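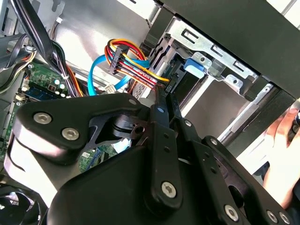

4.2 Cable seating and the trouble with "connected"

Figure 3. Back of a drive bay in an open desktop case, with the power cable bundle and the blue SATA data cable at the drive.

Repair guides for desktop computers tend to treat the drive cables as the easy part. The usual instruction is a single line: plug in power, plug in data, close the case. We doubt that this line deserves the trust it gets. Our own benches at Plindale logged 100 drive swaps between February and May, and in 16 of them the machine came back with a fault that went away once a cable was pushed in again. No part was replaced in those cases. The written record for every one of them said "connected."

The word covers too much. A plug can be on its socket, hold its own weight, and still sit a little crooked. Chae, who did most of the bench work, argued early on that a crooked plug would be obvious to anyone who looked. We are not persuaded. The back edge of a drive is a crowded place (Figure 3). The power wires, yellow, red and black, come down through an inline connector, the data cable loops in from the side, and the steel of the bay leaves little room to look at a plug straight on. A technician leaning over the case sees the top of the plug and guesses at the rest.

It has been suggested to us that color solves part of this. A bright cable is easy to find, and the Lorasby guide makes much of it. Finding a cable was never the problem in our logs. None of the 16 faults came from a cable that had been missed or mixed up with another. Color tells you which cable you are holding and says nothing at all on how far the plug has gone in.

A second claim is that the click settles the matter. Some plugs have a latch and some do not, and the logs did not record which kind was used in each swap, so we cannot say how many of our faults happened in spite of a click. This is a real gap. Bañuelos asked for the column to be added in April and it was, too late to be of use for this section.

What we can report is where the strain came from. In 5 of the 16 cases the bench notes mention a power bundle that had been bent sharply to clear the side panel. The notes are short – "tight bend, reseated, fine" is typical – and they were written after the fault was found, when the writer already had a theory. We would not build a rule on them. Still, the advice to leave slack behind the bay costs nothing, and we have kept it in the Sondberg checklist on those terms.

The checklist itself now asks for 2 things where it used to ask for one. The plug is pressed home with a thumb on each end, and the cable is then let go and looked at again before the panel goes on. Staff at the Lucero bench say it has cut their returns. They may be right, but they also began taking on fewer old machines in the same month, and the figures they sent us do not separate the two. Until they do, we treat the new step as harmless and unproven.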